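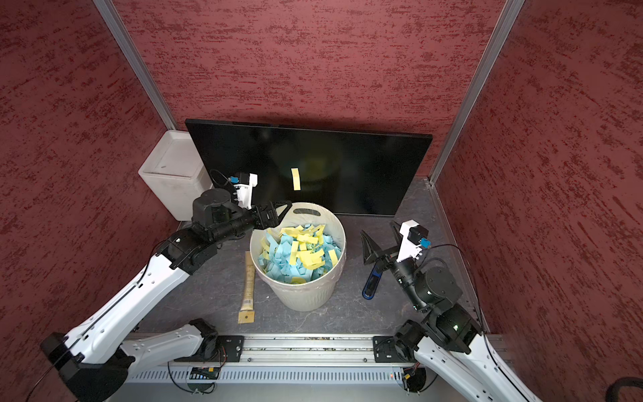 Call for Participants: Two-Arm Tidying Build

The Dillgate Shared Workshop invites applications from members and local residents to join the Gadon project, a home-scale build in which two robot arms on a shared aluminum rail are being taught to handle household waste and small items on the floor of a booth.

Participants will operate the arms by hand control, reset the booth between runs and record faults in the project log. The log holds 239 runs to date. Shredded paper remains the hardest material, and applicants with patience for repeated attempts are especially welcome.

Requirements
Age 18 or over
Availability for one evening session of 3 hours each week through the end of May
Completion of the workshop safety briefing before the first session

Experience with wiring or basic programming is helpful - it is not required. Positions are unpaid.

Apply in writing at the Dillgate front desk by March 14, 2021.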